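Skondura phone: photos look soft after update, how to fix?

Posted by Meng, 2019-09-11

I have the Skondura with the 12 megapixel camera. Since the update in April my indoor pictures are not sharp, and the small letters on paper become like smoke. Outside it is fine. I already cleaned the glass and restarted the phone 2 times. Is it the lens or the software?
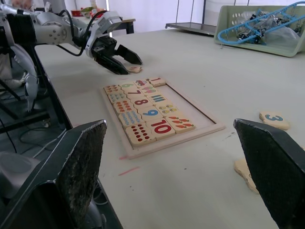
Replies

Xiuying Pan

I had the same problem, and for me it was software. The update turns on "Smart Night" also in normal room light, so the shutter stays open too long. Please try this: open the camera, go to Settings, then Shooting, and switch Smart Night to Off. After that, choose Pro mode and put the shutter at 1/120.
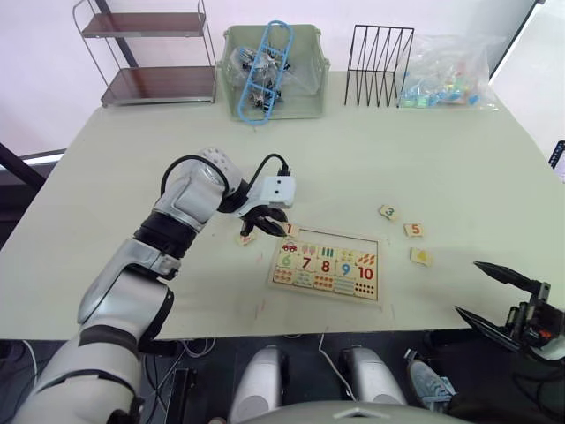

With this shutter the picture can be a little dark, so raise the ISO by one step – not more, or you will get noise. If it is still soft, clear the data of the camera app. Your photos stay, but your camera settings will be lost, so write them down before.

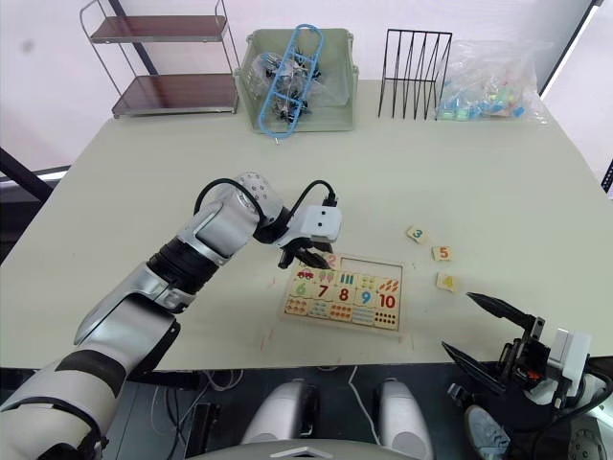 Number puzzle on the table, gripper above the board

Biko

Mine is build 3863 and I don't see this. Maybe buy a Wevent, the camera is better anyway.

Meng

Thank you Xiuying, Smart Night was on. I turned it off and the letters are clear again. I did not need to clear the data.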